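The Koi Table

By Ottó Takács
Posted in June | 7 comments | 2 shares
Print this | E-mail this to a friend

I took the job at Dristell because my knees had gone and they said I could do it sitting down. That was a fib, as you mostly stand, but by the time I found out I'd already met Phúc La and didn't much want to leave.

Phúc ran the Ornlow end of things, which meant she had a van, a clipboard, a box of batteries and a list of addresses. The list was what mattered. Every address was somebody who'd agreed to let us come in and pick up their belongings with a pair of mechanical fingers, then put them down again, over and over, so that a machine I'd never met could learn how it was done. We were paid by the good go. A good go was one clean pick and one clean put. Drop the thing and you did it again, sneeze and you did it again, and if the owner's cat got involved (it did, in Fekete Street, for most of a morning!) you had a biscuit and waited.

I was terrible at first. I'd spent my whole working life fitting kitchens, and I grabbed at everything as if it was going to get away from me. Phúc used to stand behind me saying "slower, slower, you're not robbing the place" until I got the hang of it. After a fortnight I could lift a teaspoon off a saucer without a sound. I was so pleased with myself that I told the man in the chip shop.

The Itby job came near the end of the month. An upstairs room, a bed with a flowery quilt, and pulled up next to it a round table with a glass top and a great big koi laid into the wood, swimming about among the blossom with clouds curling all round him. I fell for that table on the spot. The owner was a widow with a very straight back who told us to touch whatever we liked and went down to listen to the cricket.

"She's left it all out for us," I said.

"She's left it how it is," said Phúc. "That's what they want. They've got plenty of tidy ones."

So I started. We had 70 good goes to get before lunch and I had it in my head to begin with the black box in the middle and work outwards.
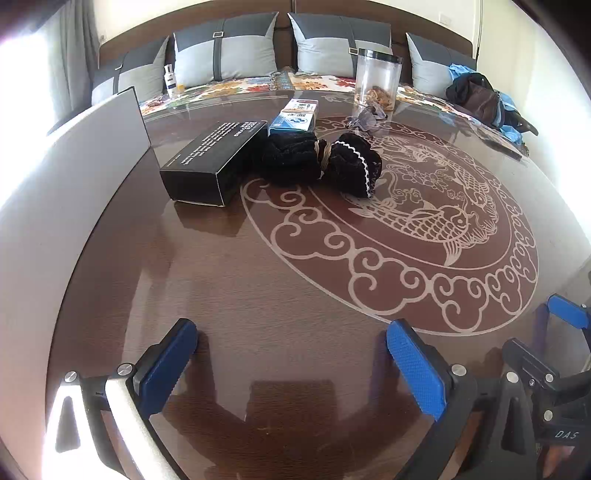
What makes a go worth keeping?

The hand has to come in steadily, close on one thing, carry it and let it go where it was meant to be put, with no fumbling that a person wouldn't want copied. A slow one is fine. A lucky one gets thrown out, even if the thing ends up in the right place.

I had that by heart, Phúc having made me recite it in the van, and I still got tangled up over the glasses. They were clear glasses lying on clear glass, and whichever way I came at them I couldn't judge the last little bit. I'd close the fingers and they'd slide off towards the koi. Again. Off towards the koi. I said a word I hoped the widow hadn't heard over the cricket.

"Leave those," Phúc said. "Do the jar."

"I'm not leaving them."

"Ottó, it's quarter past eleven."

"If I can't do it, how's the machine going to?"

She thought about that for longer than I expected. Then she sat down on the corner of the bed, next to the clothes, and put the clipboard on her lap. "Go on, then," she said.

I'd like to tell you I got it on the next try. I got it on the ninth or tenth, when I gave up looking at the glasses and watched the shadow of the fingers instead, coming across the tabletop to meet them. I shut the jaws, lifted, and up they came as light as anything, and I set them down a hand's width to the left and let out a breath I'd been holding since Fekete Street.

"Good go," said Phúc, and made her mark.

Well, after that I was away. The jar with the black lid, the little yellow bottle, the box with the blue on it — I could have gone on till teatime. We finished at ten to one. The widow came up with two mugs and stood looking at her table, where everything had shifted over a bit, as if there'd been a very polite earthquake.

"My husband could never find his glasses either," she said. "He'd put them down on that fish and they'd vanish."

I said I knew exactly how he felt. She asked what it was all for, and Phúc gave her the short version, about a machine that might one day tidy up for people who couldn't manage it themselves. The widow drank some of her own tea (she'd brought the second mug for Phúc, so I went without) and asked whether it would know where things went.

"Only if somebody shows it," said Phúc.

"Then he'd better put those back where they were," said the widow, and nodded at me.

So I did. I used the gripper, I couldn't help it, and it took me 2 goes. Phúc counted the second. It went in with the rest of the month's from our van, which came to 542, and she wrote "koi, glasses, returned" beside it in her small neat writing, then asked me whether I fancied chips.

7 comments | Print this | E-mail this to a friend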